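Fekik Gripper Kit - Desktop Teardown Set

README, last updated 2024-10-11
Maintained by Abilio Cuesta, Skondthorpe

What you get

Recordings made with the Fekik two-finger gripper kit while working inside old desktop computers. We bought the kit in July to see whether it could cope with cramped, fiddly jobs, and we liked it enough to keep going and share the lot. If you're thinking of getting one, this should give you a fair idea of how it behaves when there are cables everywhere!

There are 139 episodes, stored in 15 folders. Each episode has wrist camera video, joint positions, gripper opening and a short text note typed by whoever was running the arm.

The kit

The Fekik comes as a bag of black linkages and plates, a body, a wrist camera mount and a packet of hex-socket bolts. Building it took one afternoon (and one trip back for a better hex key). The linkages are slim, and that's the best thing about it - the tips get into gaps where our older Lozano gripper simply wouldn't fit. The Lozano squeezes harder, so we still use it for lifting.

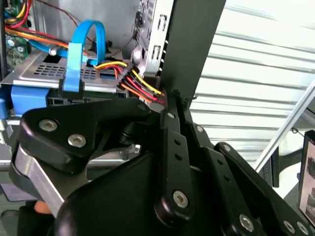
Wrist view, fingertip against the upright black panel, drive cage and power wires behind.

The camera sits close in, so the gripper fills a good part of the picture. I was worried about this at first, but for wiring work I've come to love it. You see the tip and whatever it is near in one view, and the coloured wires stand out well. Bright backgrounds are less kind to it and can wash out, so do check the exposure before a long session.

Folders

raw/ - video and joint logs as they came off the arm
trimmed/ - the same episodes with idle time cut from both ends
notes/ - one text file per episode, same number as the video
calib/ - camera and gripper calibration, redone after every rebuild

Episode numbers have gaps. The highest is 1093, left over from our old numbering, and I didn't want to break anyone's scripts by changing it.

People at work

Some episodes are shared jobs, with a person's hands on the case as well as the gripper. These are marked "shared" in the notes. I'd start with them if you want to see how much room the gripper leaves for a helper. Faces were checked for and removed, but hands and sleeves stay in.

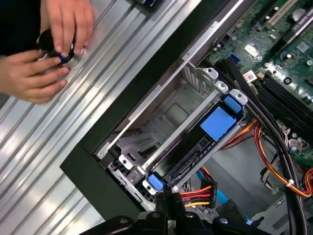

Known problems

- The joint log drops a sample now and then. Gaps are left as they are.
- In 20 episodes the gripper opening reads slightly too wide. They are listed in calib/offsets.txt.
- Thin cables are hard to judge for depth from the wrist camera alone.
- The Somer viewer opens everything in trimmed/ but is slow with raw/.

Getting started

Download trimmed/ and notes/ first, open any shared episode in the Somer viewer and switch on the gripper overlay. Corrections to the notes are very welcome - send them to Abilio with the episode number.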